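Dos brazos y una mesa de taller: un mes con el kit de Orkatley

8 jul 2025 | Redacción de Muder

Confieso que lo pedí con poca fe. Ya había montado un par de brazos educativos y los dos acabaron en el altillo, así que cuando Orkatley me ofreció su kit bimanual para probarlo durante todo junio pensé: bueno, otro más. Pues no, este sigue en la mesa (y me da una pena tremenda devolverlo).

El kit llega en 5 cajas, con los brazos a medio montar. El manual está en inglés y en un castellano algo raro, pero los dibujos se entienden. Yo tardé una tarde larga y sufrí sobre todo con los cables de la muñeca, que hay que pasar antes de cerrar la carcasa... y que yo, claro, pasé después. ¡A desmontar otra vez!

Para empezar elegí una tarea tonta: ordenar rollos de cinta adhesiva en una bandeja blanca. Parece facilísimo hasta que lo intentas. El rollo está tumbado, es bajito, y la pinza tiene que entrar con bastante puntería para no empujarlo.

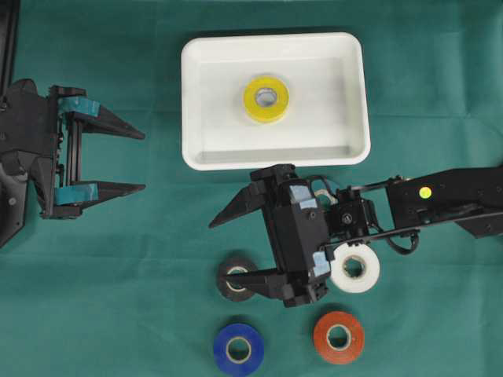
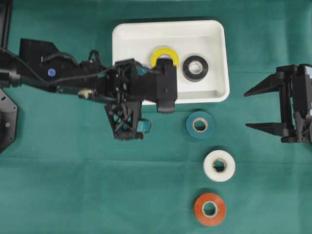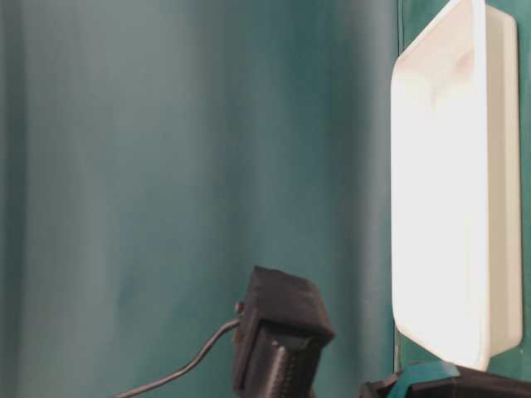 Los rollos y la bandeja, con los brazos en plena prueba. Fotos: Muder

Me gustó mucho que las dos pinzas se puedan programar por separado. El programa que trae, Homiten, te deja grabar una posición, ponerle nombre y encadenarla con otras, y en un rato tienes una rutina entera. Guarda hasta 300 posiciones, de sobra para cualquier cosa que se me ocurra en casa. Lo que no me gustó: si mueves la bandeja un dedo, toca regrabar media secuencia. Existe un módulo de visión que promete arreglarlo, pero se vende aparte y no me lo mandaron, así que ahí no opino.

¿Y el precio? El kit básico cuesta 245 euros y el juego de dedos de recambio, 35. Comparado con el de Hollmann, que probé el año pasado, me parece mejor resuelta la pinza y bastante peor la base, que cojea un poco si no la atornillas bien. Yo la atornillé a un tablero viejo y santo remedio.

¿Lo compraría? Creo que sí, sobre todo si tienes paciencia y una mesa que no necesites para comer.

Compartido 35 veces | 5 comentarios

También te puede interesar
Hollmann: la pinza que casi nos convence
Cómo pasar cables por una muñeca sin perder la calma
Primeros pasos con Homiten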